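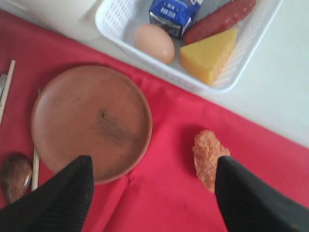
Despina Gavalas would like everyone to put the cloth down before anything else comes out of the crate, and after a season of suppers we've moved her advice to the top of the section.

Section 3: Laying the table and clearing it again

Welcome to the best part of the Treretti supper kit! By now you've checked your crate against the packing list (part number 2851, inside the lid) and chosen a table. Allow 20 minutes for your first go. It gets much quicker, and it's a lovely job to share with whoever turns up early.

Laying the cloth

1. Wipe the table and let it dry fully.
2. Unfold the cloth lengthways first, then across.
3. Smooth it from the middle outwards with flat hands.
4. Check that no edge hangs where a chair will catch it.

Note: The cloth may show fold lines when new. They soften after a wash or two, so don't worry about them on the night.

Caution: Do not iron the cloth on the table. Heat can mark the surface underneath.

Setting out

5. Put the plates down before the bowls, even if the soup comes first.
6. Keep serving dishes to the middle, with room for elbows.
7. Leave one end clear for bread, jugs and late arrivals – there are always late arrivals.

If your table is longer than the cloth, set the cloth at the end nearest the kitchen and use the bare part for drinks. It looks cheerful and saves buying a second cloth.

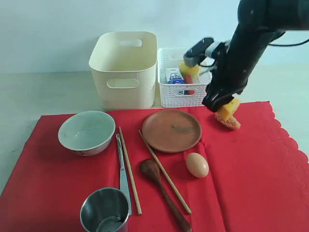 Could the sponge go back in the crate with the plates, asked Themis Antoniadis, or does it need its own place? Its own place, please! Rinse it, squeeze it hard and stand it on its edge until it has dried right through. Then it can travel in the mesh pocket.

Washing up

8. Scrape all plates into the food caddy.
9. Fill the bowl with hot water and a small squirt of washing-up liquid.
10. Wash glasses first, then plates, then pans.
11. Use the soft side of the sponge on painted or wooden pieces. Keep the rough side for pans.

Caution: Wooden pieces must not be soaked. Ten minutes under water is enough to lift the grain, and we can't sand it back for you.

Note: Tomato and turmeric stain. Dab the cloth with cold water straight away and carry on enjoying your supper.

Packing away

12. Dry everything by hand, then leave it out to air for 10 minutes.
13. Put tall items in the bin and small ones in the basket.
14. Shake the cloth outdoors and fold it loosely.
15. Lay the cloth over the top of the crate and close the lid.

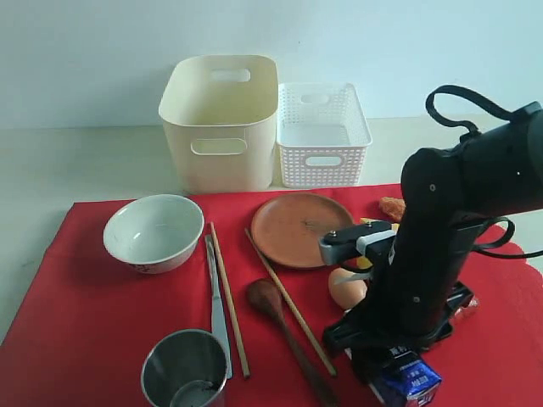
Tall bin and basket, standing at the back of the table.

You may well find your own order of packing, and that's fine as long as nothing heavy rests on the glasses. Spare clips and pockets can be ordered from the Hostislow workshop; quote page 107 of the parts list.
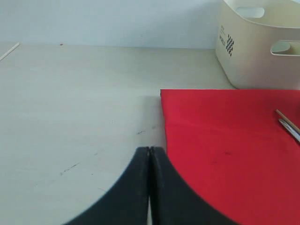
Glykeria Karagiannis says she now clears half the table at a time, so that people can go on talking at the other half. We tried it at our own supper and loved it. Start at the end furthest from the kitchen, and bring the puddings out to the half that is still laid.

Go on to Section 4 for washing the cloth and treating stains.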